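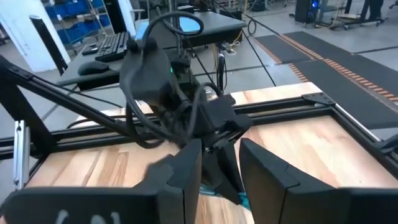
Fig. 1. Wooden tabletop, black cables in loose coils.

Home | Syllabus | Handouts | Readings | Contact

Search this course Go

Handout 6: Listening to a room before you record in it

OK, so last time we got as far as reverb and ran out of clock. I want to pick up with the thing I think matters more than your microphone - the room.

Start by clapping. Stand in the middle, clap once, and listen to the tail. If you hear a fast metallic flutter, you've got two hard parallel walls talking to each other. I had this badly in the old reading room at Prarley, where I taped 615 minutes of interviews before I learned to hang a blanket. You can still hear it on every single one, and I still wince!

Next, sit quietly for a full minute and write down every noise. Fridge, traffic, the light fixture (they buzz, go check yours). Hum from the power line sits at 60 Hz in this country, with friends at 120 and up. A gentle low cut at 100 Hz will tame the rumble under a speaking voice, but it won't touch the higher buzz, so turn the thing off if you can.

Soft stuff helps with the high end. Coats, rugs, a couch, a closet full of sweaters. It does very little for the low end, and a thin foam tile does even less. Benedikt Schnyder played us his Kurtuluş street tapes in class and a few of you asked why the indoor ones sounded boxy - small room, bare plaster, mic too far away. Get closer. A hand's width and a half is a good place to start for speech.

For next time: record the same paragraph in three rooms at home, same distance, same level. Label the files by room. Keep each one under 300 seconds, please, I have to listen to all of them.

12 comments | 4 shares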